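Okay, a longer thread than usual from me, so get a coffee. I've been meaning to write up what happened with the text message scam going around Tonham, and how my household came within a minute or so of falling for it. 1/

The message said a parcel was being held at the Botby depot and there was a small redelivery fee. Four dollars. That's all they wanted, and I think that's why it worked on so many people around here. You don't put your guard up over four dollars, you just want your package.

And I was expecting a package! Two of them, in fact, because it was November and I'd been ordering presents in the evenings after the dishes were done, the way I always swear I won't. So the timing felt right, even though I now know they send these to everybody and wait for the ones who happen to be waiting.

The link went to a page that looked better than the real Botby site, if I'm being fair. Nice clean logo, a tracking bar, a little box for your zip code. The only thing off was the web address, which had an extra word and a dash stuck in the middle. On a phone you can barely see that part of the screen.

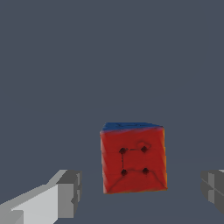 So what do they want with a four dollar fee? They want the card number you type in to pay it, along with your name, address and phone number, and then they use all of that together for the bigger charge or the bigger phone call later on.

The bigger phone call is the piece I hadn't understood. A neighbor of ours paid the fee at lunchtime, and by 4 that afternoon she had a very polite man on the line saying he was from the fraud team at her bank. He knew her address. He knew the last digits of her card. He even told her she'd been the victim of a parcel scam, which of course she had.

He asked her to read back the code that had just arrived on her phone "so we can cancel the payment." She read it to him. I would have too, I think, with my heart going like that and somebody so calm offering to fix it. That code was approving a transfer, and it went through while she was saying thank you.

She's getting it sorted out with the bank now and she's given me her blessing to tell you about it, as long as I leave her name off. She isn't careless, by the way. She's the one who reads the whole lease.
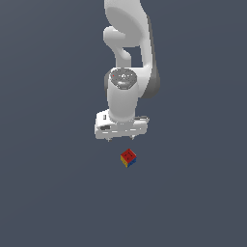 Anyway, what stopped me was plain luck. I use Cocco to keep my passwords and my card details, and it normally pops up and offers to fill in the boxes. On this page it had nothing to offer for my Botby login, because it had never seen that address before. I sat there tapping at it, annoyed, thinking the app was broken — and then I looked up at the address bar.

I'd like to say I knew what I was looking at. Mostly I was cross and tired and wanted to go to bed, so I closed the whole thing and figured I'd deal with it in the morning. In the morning I opened the Botby app directly and both my parcels were on the way, nothing owed at all.

I mentioned it at the Amari cafe a few days after, where there's a little group of us who help folks with their phones and laptops, and I asked if anybody else had seen it. There were 40 of us in the room that time. 35 had gotten the same text. I honestly did not expect that many hands.

Some things we went over that night, in case they're useful to your own parents or kids or whoever calls you when the printer stops. Don't open the link, go to the company's own app or type the address yourself. If you already paid, call the bank using the number on the back of the card, and tell them exactly what you typed in.

If the phone rings and it's "the bank," you're allowed to hang up. It feels so rude, I know, I was raised the same way. Hang up anyway, then call the number on your card. A real fraud department won't mind one bit, and they will never need you to read them a code.

A few people asked me whether blocking the number helps. It tidies up your phone, so sure, go ahead, but the next one will come from a different number. Forwarding the message to your phone company's spam line is worth the extra few seconds. Most of the big carriers take them at 7726.

Someone also asked if they ought to change every password they own. If all you did was get the text, you can leave them be. If you typed a password into that page, change it, plus anywhere else you used the same one, and start with your email since that's where all the reset links go.

My own homework is getting my mother-in-law to turn on transaction alerts, which she has been resisting because she doesn't like the little buzz. We're negotiating. I have offered pie.

If you're in Tonham and you'd like somebody to sit down with you and look at a message you're not sure of, come by the cafe in the evening, there's usually one of us there until 8. Bring the phone and bring the charger too, please, we only have the one.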